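Lerotau switches to gram weights in school kitchen recipes

The Lerotau school meals office will replace volume measures with gram weights in all of its standard recipes, starting with the breakfast menu in May. The change covers 290 recipes used in 18 kitchens.

The current recipe file lists dry ingredients in cups. A review of flour and oat portions found that the same recipe could yield noticeably different batches depending on how the cup was filled and leveled. Packed flour weighs more than sifted flour at the same volume, and the difference carries through to baking time, portion size and the nutrition values printed on the weekly menu.

"The menu states a value per serving, so the serving has to be repeatable," said Delyth Landeg, who edited the revised file. "Liquids will stay in milliliters. Everything dry goes on the scale."

Each kitchen will receive one bench scale from Skudon, readable to 2 grams. The scales will be checked against a reference weight at the start of each term, and the results entered in the kitchen log. Bulk flour will continue to come from Öztürkmen in its present bag size, so no change to storage is planned.
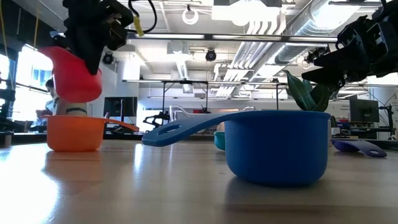 Recipes calling for less than a tablespoon of an ingredient – mostly salt, spices and baking powder – will keep spoon measures, as the new scales are not suited to very small amounts. The base batch for muffins and flatbreads has been reset to 300 grams of flour, with multiples given in a table on the back of each card.

Lunch recipes will follow once the breakfast cards have been in use for a full term. Kitchens may keep their existing cups for scooping.

Contact the newsroom | © Tudora Local News | Back to top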